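How to Fold and Put Away Towels in a Small Set of Drawers

By Rosalba Marino
September 30, 2024

When we moved into the Coston Street apartment in July, the first thing I noticed was that there was no linen closet. Not a shelf, not a cubby, nothing! I spent a couple of weeks stacking towels on the end of the bed and moving them every night, and then I gave in and started using a little set of drawers for them. I have been fussing with the system ever since (my family will tell you I enjoy it), and a few of you asked me to write it down, so I have.

You won't need anything fancy. A low set of drawers, a clean bit of floor to work on, and your towels, fully dry. Please do check that last one. I once put a bath towel away with a damp hem and the whole drawer smelled like a gym bag by the next morning.

Before you start

Take everything out. I know, I know, but it is so much easier to see what you own when it's all in one pile. Pull the worn ones for rags and set aside anything that belongs to somebody else. We still had a beach towel from my sister's place, which she had been asking after for ages.

Measure the inside of one drawer, front to back and side to side, and also the height. Mine are 10 inches deep from front to back, so I fold everything to fit that. Write your number on a scrap of paper and keep it close by.

Step 1. Smooth the towel out

Lay it flat on the floor or on a bed and run your hands from the middle out to the edges. Give the corners a little tug. Towels come out of the dryer with all sorts of ideas about their own shape, and a minute of smoothing now saves you a lumpy drawer later.

Step 2. Fold in the long sides

Bring one long side over to the middle, then the other so they meet. For a hand towel I just fold it in half the long way. Thick terry ones can be stubborn, and I press down on them with my forearm.

Step 3. Fold it down to size

Now fold from the short end until the towel matches your drawer measurement. Tuck the tag inside if you can, though I forget half the time and I've never lost any sleep over it. Set each finished towel down on its own, with some space around it, and don't start piling them up until you know which drawer they're going in. 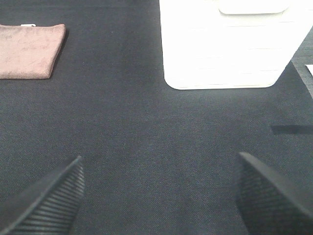

Step 4. Fill the drawers from the bottom up

Bath towels go in the lowest drawer, where their weight helps keep everything steady. Hand towels go in the next one up, and washcloths on top, within easy reach of sleepy people in the morning. Stand the towels on their folded edges if your drawers are tall enough, like files in a cabinet. I can fit 5 hand towels in a drawer that way and still close it with one finger.

Step 5. Leave a little room

Stop before the drawer is packed tight. Clean laundry will be coming back in a few days and it needs somewhere to go. I put the fresh ones in at the back and take from the front, and that way the same two poor towels don't get used all year long.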